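FOR IMMEDIATE RELEASE

Prulamov Issues Revised Care Labeling and Shrinkage Data for Printed Kitchen Textiles

Estrella line moves to single-page care card in April

Prulamov today released revised care instructions and shrinkage data for its Estrella line of printed cotton kitchen cloths. The revision replaces the care text in use since the line was introduced and applies to all cloths woven at the company's Nikau mill.

The new data come from a wash study of 900 cloths. Each cloth was measured along both edges before washing, after the first wash and after the last. Line drying and tumble drying were recorded separately. Most of the change in length took place in the first wash — later washes added little in either direction.

Under the revised instructions, Estrella cloths should be washed with like colors in warm water and dried flat or on a line. Tumble drying on low heat is permitted. Chlorine bleach is not. Fabric softener is no longer recommended for any cloth in the line, as it reduces the amount of water the weave takes up. Ironing should be done on the reverse side of the print.
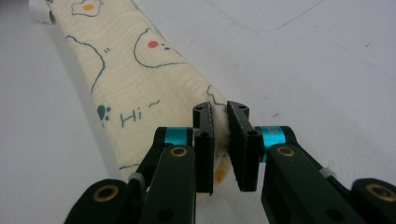
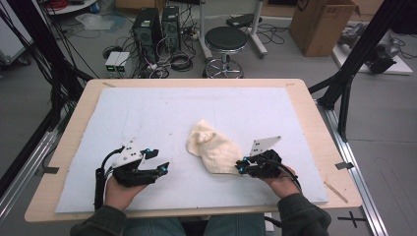
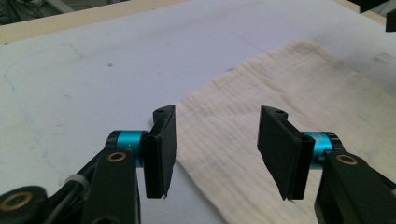
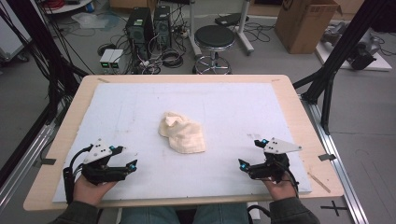

Cream-colored cloth on a white work surface. The first picture shows part of the teal print, with the "Hi~" lettering.

The care card has been reduced from 6 panels to a single page. Symbols are printed at a larger size, and each is followed by a short line of text. Cut size and expected washed size now appear side by side, so that buyers who hem or trim cloths to fit a rail or drawer can allow for the difference.

"The old card gave one figure for shrinkage and did not say which direction it applied to," said Gerardo Malabanan, textile standards manager at Prulamov. "Length and width behave differently in this weave. The new card lists both."

Retailers holding stock with the earlier card may continue to sell it. Replacement cards can be ordered through Hitari, the company's distribution partner, at no charge. Hitari supplies 830 stores and will include the new card in all shipments packed from April. Item numbers and carton quantities are unchanged.

The full measurement tables, covering 1,013 wash and dry cycles, are available to trade customers on request. Requests should state the item number printed on the carton label.

About Prulamov
Prulamov designs and weaves cotton textiles for kitchen and table use. Its product lines are sold through independent housewares stores and by mail order.

Media contact: Prulamov Press Office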